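The Catchweight Habit

Bloxham had its big night in May and I'm told it was a success. The hall was full, the main event went the distance, and Howard Pearce had his hand raised at the end of it. He also weighed more than the limit for the title he was supposed to be fighting for, and by the first bell there was no title on the line at all.

You had to look hard to find that out. The posters still said championship. The ring announcer said "championship" twice. What was really on offer was a non-title bout at a weight agreed in a hotel corridor, after Pearce missed the mark, took his extra time and missed it again. Lionel Gosling, who had made weight and was entitled to go home, took a bigger check and fought a bigger man. He lost a close one. That goes on his record just the same as any other loss.

I have been hearing for years that this is simply how the sport works. Bodies are unpredictable, the promoter says. The fans have paid for their seats. Both men agreed. I don't buy much of it. A fighter who has trained for months, and who owes money to his gym and his trainer, is in no position to turn down a fight the night before. Calling that an agreement is generous.

And the penalty? Pearce gave up a slice of his purse. The promoter, Lodomico, wouldn't say how large a slice, so I'll assume it was small enough to be embarrassing. He then got the win and the ranking points that went with it. If I could miss a deadline on those terms I would miss every one of them.

The answer we're being offered now is technology. Sostalico wants check weights all through camp, with each fighter stepping on a scale at home and the numbers going straight to the commission. Zotell has a competing plan with more charts in it. I sat through both presentations. They were polished, and I came away thinking that neither would have changed a thing in Bloxham. Everyone in Pearce's camp knew he was heavy. I'd bet the matchmaker knew too. A chart would have told them again.

What would help is dull and costs money. Pay the fighter who makes weight his full purse whether or not he decides to box. Put a reserve on every title fight, weighed and paid, and use him when he's needed. Keep the win off the rankings if the winner came in over the limit. I have suggested this to promoters and they nod and ask about parking.

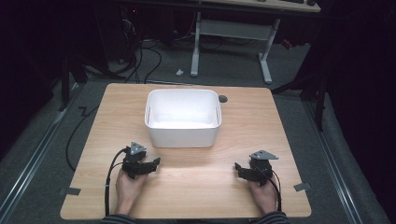 Bradley Rowbotham wrote to me after my last column on the subject to say that I had it backwards, that a reserve nobody bought a ticket to see would empty the hall, and that small shows can't pay a man to sit in a dressing room with his hands wrapped. He may be right about the small shows. I would still like to see one of the large ones try it before we decide it can't be done.

Pearce, meanwhile, has been promised a title shot at the same weight he couldn't make in May. Gosling hasn't been offered a rematch. Lodomico says talks are continuing, and I've stopped asking with whom.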